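Ticket: Korero show re-air dropping to silence after first hour
Status: open, waiting on host
Logged by: Felicja Witkowska
Show: Josto, two hour deep house mix, airs 8 pm, re-air 6 am

6:10 am. Listener in chat says stream is dead. Checked, player still says live, listener count 61, no audio. Metadata stuck on the Cieślak track.

6:25 am. Restarted the Irolero encoder. Audio back for a minute or so then gone again. Put the backup playlist on so we're not sending dead air. Backup plays fine, so not the mount point.

7:05 am. Pulled the re-air file off the server. It's 358 MB, host's copy from the evening broadcast is a fair bit bigger. Opened ours in the editor and the waveform goes flat at 70 minutes, flat right to the end. So the upload is bad or the recorder is. Evening show was fine by all acounts.

9:40 am. Alžběta Pešek looked at the recorder settings. Silence detect was on, threshold way too high. The Josto mix has that long ambient bit in the middle, hardly any low end, so the recorder thinks the show is over and stops writing. Turned it off. Will do the same on the other studio profile after lunch.

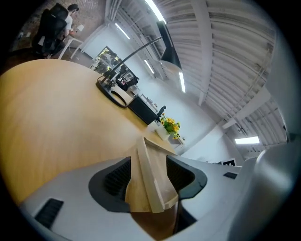

Wooden tabletop, light grey housing

Still doesn't explain why the encoder dropped on restart. Log has 2,899 lines from this morning, mostly the same buffer warning over and over. Alžběta reckons it's just choking on the damaged file header. Plausible. Will run the evening copy through it tonight and see.

To do:
Host to send full mix again, 320 please, not the preview version
Replace file in the archive, keep teh same name or the schedule loses it
Fix tracklist on the show page, second half missing there too
Check the August re-airs for the other ambient shows, same recorder profile

2:15 pm. Emailed host, no reply yet. Tomorrow's 6 am slot swapped to a repeat of last month's Josto show, that one plays through. Leaving ticket open till the new file is up and I've listened past the 70 minute mark.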